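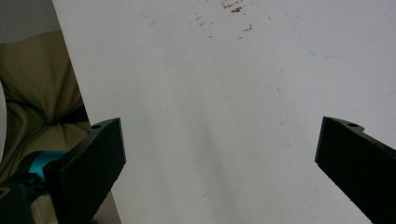
Clivley Street Shared Kitchen
Second progress report to the Braltum Fund
22 May 2018

Period covered: from the start of March to the date of this report

1. Where we are

The grant was for replacing worn work surfaces in the shared kitchen and for setting up a cleaning routine that would keep the new ones in decent shape. The first half is done. The second half is, in my view, not done, although the checklist says it is.

The old tops came out in March and the new white ones went in. The work ran 18 days over the schedule in our application. Most of that was waiting for delivery. The fitters were quick once they had something to fit.

2. The surfaces

White was chosen on the advice of the supplier, Trumolska, whose argument was that dirt shows up on white and so gets wiped up. I was doubtful then and I still am. The first part is certainly right. Dirt shows. A white top in our kitchen can have a patch of small reddish-brown specks and smears dried onto it, with a few stray dots off to the side, and you don't need to hunt for them. The second part of the argument depends on a person with a cloth, and the supplier does not sell those.

I can't tell you what the reddish-brown marks are. Kitchen users have suggested tomato sauce, chili paste, tea and rust from a pan. I have not had any of it tested and don't intend to spend grant money finding out. What matters for this report is whether marks of that sort come off after they have dried, and whether they leave a shadow behind. The product sheet says the surface resists household stains. It does not say for how long, or against what, and I would ask the Fund to treat that line as advertising until we have our own results.

3. The cleaning routine

The routine we agreed to has each group wipe down at the end of its session and sign the sheet by the door. In the period covered, 40 sessions were booked. All 40 have a signature. I would like to report this as full compliance, but I have seen signed-off tops with dried spots on them, so the sheet tells us who signed and very little else.

Two things seem to be going wrong. People wipe where they have been working and miss the far side, which is a long reach for anyone short. They also wipe while food is still being plated, sign, and then more gets spilled. Neither problem will be fixed by a longer checklist. The MacLeod cleaning guide, which we were encouraged to adopt, is mostly a longer checklist. We have put one copy up and I have not noticed any difference.

4. Spending

The only purchase outside the original budget was for cleaning supplies and a second set of cloths. The total for the period on this line was $1170, against nothing planned, and we covered it from our own funds. It is more than I expected to spend on keeping a flat surface clean. Part of it went on a spray that promised to lift dried stains in 30 seconds. On our tops it took longer than that and a fair amount of elbow. We won't be buying it again.

There is no change to the main equipment line, and we are not asking for more money at this stage.

5. What users say

Mostly good things. The room is brighter and people like working at the new tops. The baking group says dough is easier to handle on them. I pass this on because it was said more than once, but it was said in the first weeks, when everything was new, and I would want to ask again in the fall before putting much weight on it.

One group asked for the old dark tops back. Their reason was that the old ones never looked dirty. I think that is the best case for the white ones I have heard so far, though it was not meant that way.

6. Next period

We will stop counting signatures as a measure of cleanliness. The replacement is a check of the bare tops by the next group in, before they put anything down, with a note of any dried marks and roughly where they are. It costs nothing and it gives the job to the people with a reason to care.

We will also leave a few different foods to dry on an offcut, clean them off the next day by the method on the product sheet, and keep the piece for your visit. If there is staining I will say so in the next report and take it up with Trumolska under the warranty.

The application promised surfaces that would "transform hygiene standards" in the kitchen. I did not write that sentence and I can't support it on present evidence. We have better tops than we had. Please read the rest of the claim as unproven for now.

Submitted by the kitchen coordinator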